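Category: Set-Up Guides > Small Gear Kits > Section 3

3. Checking and laying out the spur gears

This section covers the small metal spur gears supplied with the Barkent bench drive kit. Finish it before you open the shaft packet. You will need the kit tray, a soft brush, a lint-free cloth, the Vatico gauge pin and a clear patch of bench with a flat, matte surface. A dark surface makes the gears easier to find and shows up metal dust.

CAUTION: Gear teeth can have sharp burrs. Wear thin gloves until step 4 is done.

1. Wipe the bench and let it dry. Grit left on the surface will stick to oiled parts.

2. Open the gear packet over the tray. Do not tip it out onto the bench. The gears roll easily when they land on their teeth.

3. Pick up one gear by the outside of the teeth and look straight at the flat face. The teeth should be evenly spaced and the tips rounded. Set aside any gear with a chipped or flattened tooth.

4. Turn the gear slowly and brush between the teeth, working from one face toward the other. Feel for burrs with the cloth. If it snags, mark the gear and leave it out of the build.

5. Look through the bore. Light should pass cleanly. Push the gauge pin through by hand. It should slide with slight drag and no rocking. Do not force it or tap it.

NOTE: Packets marked 737 have a tighter bore than packets marked 752. Both fit the supplied shaft, but do not mix them in one gear train.

6. Set the gear down flat on one face, with the bore pointing up. Leave a finger's width between gears so you can lift each one without knocking its neighbor.

7. Put one drop of light oil on the cloth and wipe both faces. Do not oil the bore yet. That is done in Section 4, after the shaft is cleaned.

CAUTION: Do not use a wire brush or abrasive paper on the teeth. Scratched flanks are noisy under load and wear more than 3 times as fast in our bench tests.

If a gear fails step 3, 4 or 5, return it in its original packet to the Czarnecka parts counter. Keep the packet label, as the counter needs the batch number to match the replacement.

Small spur gear, held by the teeth and set down on its face

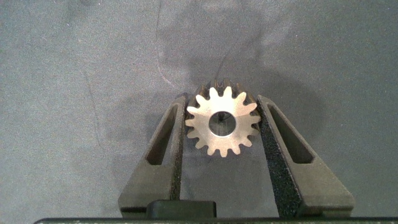
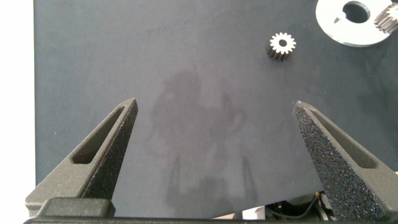

Teodor Sadowski
Technical Writer, Barkent Kits

When every gear has passed, cover them with a dry cloth and go on to Section 4, Cleaning and Fitting the Shaft. Gears left out overnight should be brushed again before assembly.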